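September
By Tharindu Khondokar

The gripper gets its service at 7 in the morning, before anyone at Dristard has finished a coffee, and I've come to love being there for it. The tool is a hand-held one with two blocky black fingers, and the crew calls it Prodo. It gets carried from table to table all day, picking up whatever people leave lying around – and it has to close exactly the same way every time.

Fingers first. Each one is held by screws, and screws creep. You back them out, wipe the seat, put them in again and bring them up a little at a time, swapping sides as you go. Then close the fingers on a strip of paper and pull. If the paper slides out at one end and catches at the other, they aren't parallel and you start over. I needed four goes on my first morning and was thrilled with every one of them!

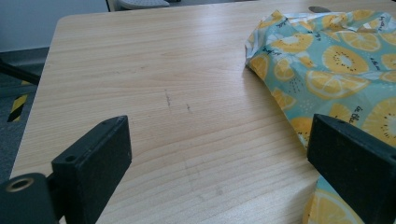 Cloth is where a lazy set-up shows itself. A hard box forgives a finger that sits slightly crooked, but a slippery, bunched-up fabric finds the gap straight away and slithers out of it. So the Skurnura checklist, which the crew follows to the letter, finishes with soft goods: 18 lifts on a folded item, 18 more on a crumpled one, with the operator coming in low and letting the lower edges of the fingers meet the table before they close.

Scuffed edges are fine. Rounded ones aren't, and the fingers are swapped after 3000 closings whether they look tired or not. The old pair goes into a labelled drawer, and I spent a very happy half-hour going through it, trying to guess from the wear which had done the boxes and which the bags (I got most of them wrong).

The camera comes last. Lens wipe, quick check that both fingertips are in view, and a test recording of 84 seconds, watched right through at normal speed. Then the tool goes back on its hook and the spare screws go back in the Abou Zeid tin, colour-coded lid and all.

Contact the editors | Copyright, all rights reserved | Back to top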